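Section 7. When the arm stops mid-pick and the bottles go over 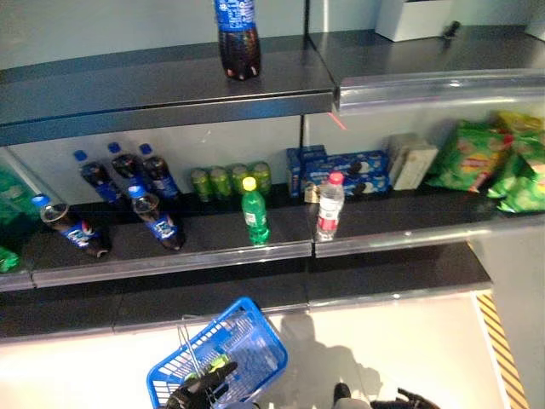

Skurngate wrote in after the last edition of this guide to say that the stop itself never bothered them, it was the restart that did the damage, and could we please put the restart first. Fair point! Their robot froze with an arm over the shelf, somebody hit Resume out of habit, and the elbow swept through a whole row on its way home. So I've moved the restart steps up front, and the why-did-it-happen part comes after.

This section covers fault 152 (contact not expected) and fault 166 (grip lost or never made). If you have any other number on the panel, go to Section 9, because the steps are different and a couple of them are the opposite of what I'm about to tell you.

CAUTION: Do not reach into the shelf while the status light is green or blinking. A paused arm still has power in it and it will hold its position with some force. I have had my knuckles rapped by one and I wasn't even leaning in far.

7.1 Getting the arm out safely

1. Press the red stop button on the panel or on the pendant. Either one is fine. Wait for the light to go solid amber.

2. Look at the shelf before you touch anything. You want to know whether a hand is between two products, under a shelf lip, or free. If it's free, skip to step 5.

3. Turn the mode key to HAND GUIDE and hold the enabling switch halfway in. All the way in counts as a panic squeeze and drops you back to a full stop (this gets everybody at least once, me included).

4. Draw the hand straight back toward the robot, along the line it went in on. Don't lift first. The shelf above is closer than it looks, and the wrist housing is wider than the hand.

5. If the other hand is carrying the basket, support the basket from below with your own hand before you release anything. Then open that gripper from the pendant and set the basket down outside the hazard striping.

6. Turn the key back to AUTO, but leave the stop button pressed in for now.

NOTE: Resume is not the same as Restart. Resume picks up the old motion exactly where it left off, with no new look at the shelf. Restart clears the motion, sends the arms home and takes a fresh scan. After a 152 or a 166 you always want Restart. The Şimşekoğlu panel puts the two buttons side by side in the same gray, and I've stuck a bit of tape over Resume on ours.

7.2 Putting the shelf back

The picking software plans on bottles that are standing up. A bottle lying on its side reads to it as a short, wide thing with no neck, and it will either ignore it or try to grab it across the middle. Two cola bottles down on a middle shelf, like the ones at the top of this section, are plenty to set off a string of 166s.

1. With the stop button still in, stand up anything that has tipped over. Check the caps while you're at it.

2. Look behind and beside the spot where the bottles fell. Soft things like chip bags slide, and a bag hanging over the shelf edge will be seen as part of whatever is below it.

3. Pull single bottles on the upper shelf back from the front edge. A hand's width is good. I don't measure.

4. Wipe the metal lip if there's a smear on it. Shiny strips already give the depth sensor a hard time.

5. Step back behind the striping, twist the stop button out, and press Restart.

The arms should go home first, one after the other. If both move at once, hit stop again and call us, as that means the home sequence has been edited.

7.3 Finding out why

OK, so now you've got a robot that runs and a shelf that looks decent, and it's very tempting to leave it there. Please don't! I cleared the same 166 over and over one afternoon in April before I thought to open the log.

Open Menu, then Logs, then Last Fault, and look at the line called STEP.

APPROACH: the hand touched something on the way in. Most often the products are packed too tightly side by side, or a bottle in front is blocking the one behind. Give them more room or turn on Front First in the shelf settings.

CLOSE: the fingers shut and found nothing, or pushed the bottle away. Check the gloves. A twisted glove takes up space at the fingertips and the hand thinks it's holding something when it isn't. Pull the glove snug and run Finger Test from the pendant.

LIFT: the bottle was held and then lost. Look at grip force. We ship the Idisura hands with a low setting so they don't crush chips, and full bottles want more than that. Raise it 2 steps at a time and try again.

RETREAT: the bottle came out fine and the forearm caught its neighbors on the way. This was Skurngate's trouble in the end. The fix is a taller retreat, if your shelf spacing allows it, or a straight-back retreat if it doesn't.

NOTE: A line reading VIRUS in the log is the name of the vision package, Virus, and has nothing to do with a computer virus. I get calls about this every month. I did not choose the name.

7.4 When to stop trying

Call us if you get three faults of the same kind in a row after a clean shelf reset, if the hand makes a clicking sound when it closes, or if the arm sags when you let go of the enabling switch. That last one is a brake problem. Press stop, keep people away from the shelf and don't use HAND GUIDE again until we've looked at it.

Finger pads are due for a change at 4,000 picks. The counter is under Menu, Service, and it doesn't reset by itself when you fit new ones, so hold down Clear until it beeps.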